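Open afternoon at the Fedinov works draws a full house

There was hardly a parking space to be had along the lane behind the old goods station in September, when Trosedus opened the doors of its Fedinov works for an afternoon and invited anybody who fancied it to come and see what goes on inside. The firm takes in office computers and server equipment that have reached the end of their first life, and for the past while it has been teaching robots to help with taking them apart. A good many of us who live nearby have seen the lorries come and go for years without the faintest idea what was in them, so it was a real pleasure to be let in and given a cup of tea and a proper look round.

The building itself is worth the trip. A stone over the main entrance gives the date 1826, from the days when this was a wool store, and the upper floor still has its hoist beam and some very handsome old boards (mind your heels, as the lady in front of me found out). Visitors were taken round in small parties, starting at the top with a short talk and a table of sorted parts that the children were allowed to handle, and then going down the back stairs to the workshop, where the robots are. By the time the last party went down at half past four, the visitors' book at the door had 116 names in it, and I dare say a few people forgot to sign.

The talk was pitched nicely for those of us who can just about change a printer cartridge. We learned that the works can take in 600 machines in a busy week, and that most of the time spent on each of them goes on small, fiddly jobs: undoing a latch, easing out a drive, getting hold of a connector that was pushed in years ago and has no wish to come out again. People are very good at all this, but it is hard on the thumbs and wrists, and the firm would like its staff to spend more of the day on testing and repair. The project to hand some of the fiddly work over to the robots goes by the name of Ident, and it has been running on the ground floor since the spring.

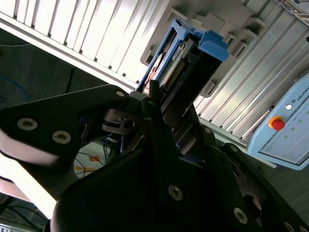
What surprised most of our party was how slowly and carefully it all goes. I think many of us had car factories in mind, with sparks and great swinging arms, and what we got was much closer to watching somebody thread a needle. The gripper comes in, pauses, shifts a little and tries again, and you find yourself leaning forward and holding your breath along with it. One small boy gave a running commentary on the whole business and was a good deal easier to follow than the printed leaflet.

Our guide explained that drives in a proper tray are the friendly end of the work, being made to be pulled out and put back. Ordinary desktop computers are another matter. Every maker has its own idea of where things should go, and the wires are never in quite the same place twice, even in two machines that left the factory together. A robot that manages beautifully with one may be stumped by the next, and so each sort of job is practised 100 times before anybody decides whether it is ready to be used in earnest. If it isn't, back it goes for more practice, and the staff carry on doing that job by hand in the meantime. 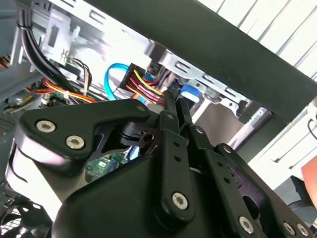 Urban, who had come down on the bus for the afternoon, wanted to know what happens when a plug simply refuses to budge, and said that in all the years of mending computers at the kitchen table it was always the power lead that drew blood. The answer was a very frank one. The robot is set to stop if it has to pull too hard, and a member of staff comes over and sees to it, which at present happens several times in a day. Urban thought that was fair enough, and added that a machine with the sense to give up was already ahead of most of the family.

There were plenty of other questions too, and they were all answered with great patience. Several people asked about jobs, as you would expect, and were told that the works has taken on new staff since the project began and hopes to take on more once the upper floor has been rewired. Somebody else asked about the photographs and letters people leave on their old computers. All drives are wiped or shredded on the premises, and the shredder has a locked room of its own, which we were shown through the window in the door.

Afterwards there was more tea and a very good lemon cake, and those who had brought along an old laptop or a drawerful of chargers could leave them in the crates by the gate. The crates will stay there until the end of the month for anybody who missed the day. Trosedus hopes to hold another open afternoon in the spring, and would like to hear from schools and clubs wishing to come as a group. Please ask at the gatehouse, where they are also looking after a child's green mitten and a pair of reading glasses left behind on the stairs.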